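Sundries

The form from Stalley Storage had 129 lines on it, and my aunt's back room had been assigned all of them. Each line wanted an item, a condition and a value. The values could be estimated, the form said, provided they were estimated in good faith. I had been in Gustenton since June and had very little good faith left, but I had a pen from the bank and a table I'd cleared by moving everything on it to the floor.

I started with the linens on the theory that linens are easy. A towel is a towel. You write down towel, you write down a condition, you think of a number. I held the white one up to see whether it was a bath towel or one of those oversized ones hotels buy to make you feel small, and I was still holding it several minutes later.

My aunt had opinions on towels. She believed that color in a towel was a way of hiding something. She believed that a towel should be dried with by family and looked at by guests, and she kept two sets on that principle, and over the years the sets had been confused so thoroughly that the family had been drying itself with the good ones and handing visitors a kind of gauze. None of this fit in the box marked Condition. I wrote "fair" and felt I had slandered somebody. 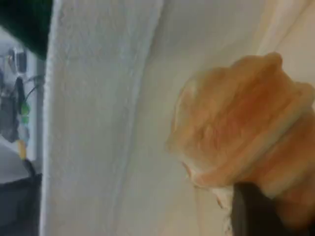

White terry, line 1.

By ten in the morning I had reached line 9, which was a butter dish. I called my sister in Flonisberg to report progress. She had done her share of the work already, by which she meant she had chosen the storage company. She asked if I was being ruthless. I said I was being extremely ruthless, and put the lid back on the butter dish so she wouldn't hear it.

The trouble with my aunt's things was that so few of them were things. A lamp was a lamp, fine. But she had been a great keeper of parts. She kept the part that came off and the part that was meant to replace it, and in many cases she also kept the instructions, which were for a different model. There was a drawer of knobs. There was a coffee can of what I can only call ends. I shook it and it made a sound like a small audience.

I skipped the can. The form did not say you had to go in order.
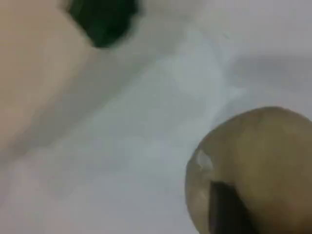
Somewhere after lunch I gave up on good faith and began making categories. Kitchen, Sewing, Garden, Church, and a fifth one, Sundries, that was supposed to be for emergencies. By two o'clock Sundries had taken over Sewing and was making advances on Garden. I looked at the Stalley leaflet again. A sundry, it said, was any item of low value not otherwise described, and clients were asked to keep these to a minimum. Whoever wrote that had never met my aunt, or any aunt.

Then I came to the canvas. I knew the canvas. It had been the side of an awning, or a tent, or the cover for a boat that my uncle meant to buy and talked about so steadily that most of the street believed he had one. He got as far as the cover. For years it went along to the lake at Ho with us, boatless, and we ate sandwiches on it. Later it went up on the wall, because my aunt had run out of floor, and there it stayed, with its little eyelet in the corner waiting for a rope.

I asked my sister, on our second call, what she would put down as the value of a boat cover. She said it depended on the boat.

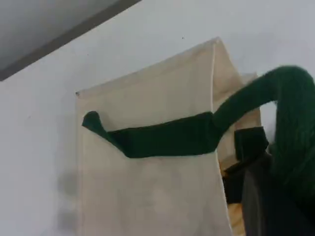
So I wrote "canvas, creased," and in the value column I wrote 92 dollars, which is a figure I arrived at by not wanting to write zero and not wanting to explain a hundred. I was pleased with it. It looked researched. I went back and changed the towel to match, came to my senses, and changed it back.

The green cord I had been avoiding. It had been underfoot all day. It was on the chair when I wanted the chair, and then it was on the windowsill, and I have no memory of putting it there. It was soft, the color of a pine tree in a coloring book, and it belonged to nothing. It had no drapes to go with. It was too short for a robe, too fat for a shoe, and too nice for a tomato plant. My aunt had owned it all my life. I had seen it around a stack of letters and around a cake box, and one winter around the handle of the kettle, for reasons of her own. If you asked her what it was for, she said it was for when you needed it.

I tried it in Sewing. I tried it in Garden. I even tried Church, where it looked better than you'd think. Then I laid it down on a pale block I hadn't identified either, so that at least my two problems would be in one place, and I stood there with the bank's pen. The cord had gone into a sort of hook with a loop at the top, like a letter from an alphabet that hadn't caught on.

I picked up the phone for the third time and described it as fairly as I could. 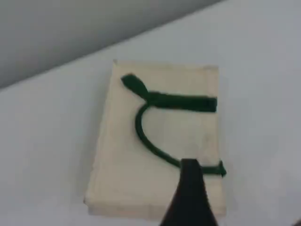
Don't you dare put that in storage, came the reply from Flonisberg, and there was a good deal more after it. It was not a sundry. It had held the trunk of the car shut all the way home from Ho. It had been a leash for a dog that was only staying the weekend, and if I wrote "low value" next to it on some form then I could drive up there and say so to her face. And was there a block with it? A pale sort of block? Well, that stayed too.

I asked what the block was for.

She said she had no idea, but it went with the cord.

I crossed out Sundries. I wrote "cord, green, with block," and under Condition I put "in use." The value I left blank. It was nearly five, the coffee can was still on the floor with its lid on, and there were a great many lines to go.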